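4.3 Setting up the meeting timer and signal lights

This section covers the Wolley timing unit as supplied to speaking clubs. Read section 4.2 (Unpacking) first. The unit must be set up before members arrive, as the lamp test sounds a buzzer that can't be muted.

Parts needed for this section:
Control box
Lamp bar (green, amber, red)
Lamp bar cable, grey plugs
Mains lead, 230 V
Hand switch

Caution: Do not connect the mains lead until step 5. The lamp bar can be damaged if it is plugged in while the control box is live.

1. Place the control box where the timekeeper will sit. The timekeeper must be able to see the display without turning away from the speaker.

2. Stand the lamp bar at the back of the room, facing the lectern. The lamps should be level with the speaker's eyes or slightly higher.

3. Run the cable along the wall. Tape it down wherever it crosses a walkway.

4. Push the grey plugs into the sockets marked LAMP. They fit one way round only. Do not force them.

5. Connect the mains lead and switch on. The display shows the software number, then 00:00.

6. Hold TEST for two seconds. Green, amber and red light in turn, and the buzzer sounds once.

Note: If the lamps light in the wrong order, switch off, swap the two grey plugs and repeat step 6. Older lamp bars made by Van Hecke have the plugs reversed.

Setting the speech times

7. Press MODE until SPEECH appears.

8. Set the green time with the + and - keys and press ENTER. Do the same for amber and red. Each time must be later than the one before it, or the display shows ERR and returns to green.

9. Press STORE and then a number key. The unit holds 36 stored settings. Storing over an old setting erases it without a warning.

10. Press START on the hand switch when the speaker begins. Press it again to stop.
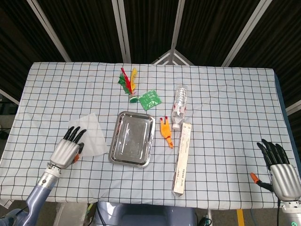 The Fistton club asks that a line be added on who starts the clock. Its practice is to start on the first word spoken to the audience, and it finds that clubs which start on the handshake lose several seconds from every speech. Either practice may be used. The unit has no setting for this, so the timekeeper should be told before the meeting which one applies.

Caution: The hand switch is not locked during a speech. A second press stops the clock, and a third press resets it to zero.

Short impromptu speeches

11. Press MODE until SHORT appears. The stored speech settings are kept.

12. Set the three times as in step 8. The clock resets by itself when the next speaker is started, so there is no need to press RESET between speakers.

Note: SHORT mode keeps no record of each speaker's time. Write the times down if the club gives an award for this part of the meeting.

Lending the unit

Units on loan from the Ano store carry a label under the control box. Unit 2268 has an older keypad on which ENTER is marked SET. All other keys are the same.

Before packing, switch off at the wall and let the lamps cool. Coil the cable loosely and put the hand switch in last. If a lamp has failed, tie a note to the lamp bar and see section 6.1 for the replacement type.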